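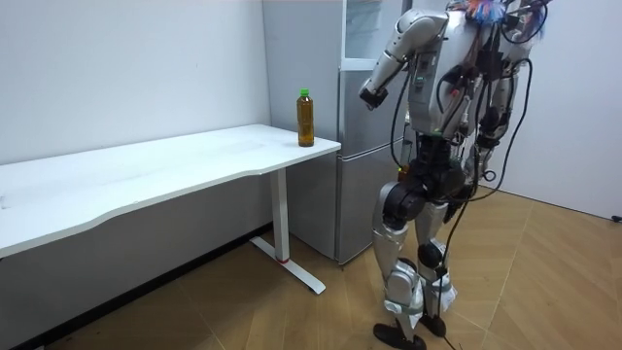

Every trip to the refrigerator needs a place to end. You open the door, take out the milk, the leftover rice and the jar of mustard, and within a second or two you want somewhere to put them. Kitchen planners call that place the landing surface, and it is one of the most rewarding things to study in a small room, because a few inches one way or the other can change how the whole room feels to use. A landing surface doesn't have to be a fitted counter. A long white table with a gently curved cut-out along its front edge can do the job very well, and a support made of a single upright column on a flat foot bar leaves you plenty of clear floor to stand on. In this chapter you will learn to look at a table and a refrigerator as a pair, and once you start doing that you will find it hard to stop!

Chapter 9 builds on what you already know about reach and walking paths. If the terms "standing reach" and "turning space" don't come to mind right away, go back and read the short review at the end of Chapter 3 before you continue. We will come back to lighting in Chapter 11, so leave lamps and windows out of your sketches for now.

By the end of this chapter you should be able to:
Explain what a landing surface is and where it belongs
Draw the movement between an open refrigerator and a nearby table
Choose a home for the foods that are used most often
Describe how the shape of a table edge affects the person using it

Key terms: landing surface, door swing, hand path, front edge, holding spot, dead gap

9.1 Following the Hand

Try this at home before reading any further. Stand in front of your own refrigerator with the door closed and decide on one item to take out. Now open the door, pick it up, and set it down on the closest surface. Do it slowly. Did you have to step back? Did you turn all the way around? Did you pass the item from one hand to the other, or close the door with your hip?

The line your hand traveled is called the hand path. Planners draw it as a plain curve, starting at the shelf and ending where the item is set down. Short, smooth hand paths are a pleasure to use. Long ones, or ones with a sharp bend around the door, are where jars get bumped and lids roll under things. Most people have never thought about their own hand path, so the first drawing often comes as a real surprise.

The starting point matters as much as the finish. A roll or a wrapped sandwich lying on the floor of an upper compartment, close to the side wall, is easy to see but asks for a different movement than a tall carton in the middle. The hand has to go in past the frame of the door opening, close on the food, and come back out the same way before it can turn toward the table. 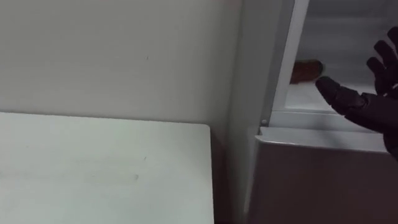

Long foods are best stored so that one end points toward the person. Round foods do better in something with sides. Try both with a few things from your own shelf, and mark on your drawing where your hand slowed down.

Then look at the door. The door swing is the part of the floor that the door crosses as it opens, and you can sketch it as a quarter circle on your plan. If the open door stands between you and the table, the hand path has to go over it or around it. Many doors can be rehung on the other side. It's a modest job with a wonderful payoff, and we wish more people knew about it.

9.2 The Surface Itself

Now for the table. Look first at the front edge. A straight edge gives the same depth all the way along, which makes it simple to line things up. A curved edge brings the middle of the table a little farther from the person standing at it, and lets that person stand partly inside the curve with things within reach to the left and right. People who cook or sort food in one spot for a long time often love a curve like this. 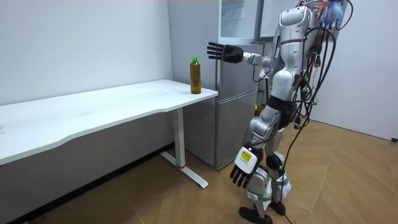 Photo: Marcus Park / Fokusora

Look next at the end of the table nearest the refrigerator. This end gets the heaviest traffic, and it should be kept as the holding spot, where things rest for a minute on their way in or out. A plastic bottle standing on the table is a typical guest. It has come from somewhere, it is going somewhere, and it needs a patch of surface about as wide as a dinner plate while someone makes up their mind.

Between a table and a refrigerator there is usually a narrow strip of floor that belongs to neither. This is the dead gap. Leave enough of it to slide the table out for cleaning, and check what the refrigerator's instructions say about air space. Beyond that, keep it small. Spoons have a gift for finding it.

Finish matters too. A matte white top is kind to the eyes, and dark crumbs show up on it at a glance. It will also show faint scuffs. Wipe them as they come and don't worry too much about the ones that stay.

Before You Go On

Draw the corner of a room you know well, with one refrigerator and one table. Mark the door swing, the holding spot and the dead gap, then add the hand path for an item from the top shelf and another for an item from the lowest drawer. Use a different color for each. Keep the drawing, as you will add to it in Section 9.3.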